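Flat, Folded, Stored: Knitwear Out of Season

Knitted fabric is a structure of loops, and loops move under load. A jumper on a hanger carries its own weight at two points, and over a winter the shoulders lengthen. Folding spreads that weight. The work needs a flat surface at a comfortable height, covered with a cloth that grips slightly, so that the hem stays where it is put.

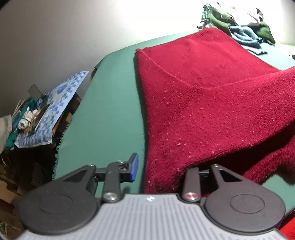

Condari, November

A red jumper laid out on green cloth shows its lint at once. Pale specks stand out on a strong colour, and they should come off before the first fold, while the whole front can be reached. Work from the ribbed hem towards the neck, in one direction. Bring the sleeves in last.

The Hisska method, taught at the Ruvov textile workshop, uses 3 folds: each side to the centre, then hem to collar. Seams are kept to the inside of the bundle. Heavy knits go at the bottom of the pile and fine ribbed ones on top, 6 to a stack at most. Zips are closed first, as open teeth catch on neighbouring loops.

Picking up a finished jumper by one point undoes much of this. The fabric rises to a peak, the seam twists and the rib is pulled out of line. Slide a flat hand underneath instead. 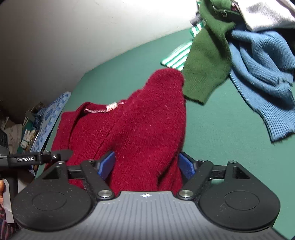 Can knitwear be stored in sealed plastic bags?

Only for short periods. Any moisture left in the yarn stays in the bag, so a cotton bag is the better choice from one season to the next.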